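1/ I've been repainting the woodwork in our house since October. Windows, skirting, door casings, two closets. Here is what I know now about old paint, in case you're about to start on yours.

2/ Find out what you're painting over. Most of our trim had oil paint under a thin coat of latex, and the latex came off in strips when I pulled the masking tape. Rub a spot with denatured alcohol on a rag. Latex softens and comes off on the rag. Oil doesn't move.

3/ The house is old enough that I tested for lead before I sanded anything. Two windows came back positive. I left those to a contractor, Lambrakis, and they had plastic over the doorway for three days. I did not enjoy the bill. I would pay it again.

4/ For the rest I washed first, then sanded. I did it the other way around in the first closet and ground kitchen grease into the wood. The primer fisheyed all over the top shelf. I sanded it back and started over.

5/ Filler: small dents get lightweight spackle. Anything on a corner that people bump gets two-part wood filler. It sets fast, so mix a spoonful at a time. My neighbor Tülin Sarıgül shapes hers with an old gift card before it hardens and hardly sands at all. I tried it and my corners are still lumpy.

6/ Primer. I used a bonding primer on everything that had been oil. One coat, left overnight. The can said I could recoat the same afternoon, but the back bedroom is cold and it was still soft at 5.

7/ Caulk goes on after primer and before paint. Cut the tip smaller than you think. I went through 11 tubes, and a good part of that ended up on paper towels.

8/ Color took longer than any of the work. We had sample cards taped up in the hall for weeks. Every white looked yellow next to the tub and blue next to the floor. We settled on a soft white from Herora, number 484, in satin. It reads a little gray in the morning and I've stopped noticing.

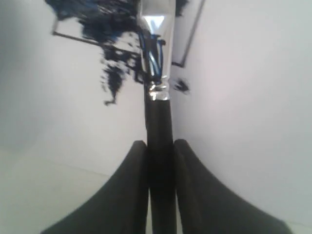 **BRUSHES**

9/ I bought one cheap brush and one good one. The cheap one shed into the first door casing and I picked hairs out with tweezers. The good one has done everything since.

10/ Dip a third of the bristles, tap both sides on the can, don't wipe it on the rim. Stop when paint starts creeping up toward the metal. Wash it then, even if you're halfway through a window.

11/ Left to do: stair spindles, the back door, the inside of the linen closet. The spindles will wait until spring.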